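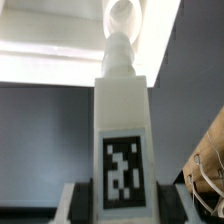

According to Lợi Âu, the first thing to buy for hand teaching is a good handle, and the arm can come later, for the recordings are only as good as the feeling in the operator's wrist.

Reading time: 4 minutes

Clulel Hand Teaching Set

With the Clulel set you show a task to a gripper in two ways. You can hold it by the handle and do the work yourself, or you can sit at the desk and steer the arm with the remote lever. Both ways give the same type of recording, so you may mix them in one project.

The wrist camera looks forward between the fingers. It keeps the held object and the printed marker in view while you work, and the software uses the marker to work out how the object is turned. A marker must be flat and have a pale border on all four sides. Please do not cover it with shiny tape.

What is in the box

- one two-finger gripper with black finger parts
- one wrist camera with cable
- one teaching handle, for left or right hand
- one remote lever with desk clamp
- 20 printed markers on card
- Wavesix recording software, licence for one computer

Showing a task by hand

Fix the handle and close the fingers slowly on the object. Press the green button once to start and once more to stop. Move at the speed you would like to have later, and keep your other hand out of the camera view. We advise 14 good recordings for a simple pick and place. For tasks where something stands on top of the held object, take more, and change the starting place each time.

Strong light from above can make white parts very bright in the recording. The marker can often still be read, but the shape of a white object becomes difficult for the software. Turn the lamp to the side or lower the exposure in the Wavesix menu - the second is usually enough.

Showing a task by remote control

The lever follows your hand with a scale you can choose. Use the small scale near shelves and loose cables. If the arm meets resistance, the lever becomes stiff and the recording makes a note of the moment, so you can find it again afterwards.

Technical data

Weight of gripper with camera: 433 g
Length of camera cable: 6 m
Fingers: exchangeable, two screws each
Power: from the supplied adapter

Ordering

The set is sold by Van Hecke and is sent from our store in Hemton. Spare fingers and marker cards can be ordered separately. Orders received before noon leave the same day. The next delivery of left-hand grips is expected in March, and until then we send the standard grip, which fits both hands. For questions before you buy, please write to Wilma Van Acker at the sales desk and mention which objects you want to handle.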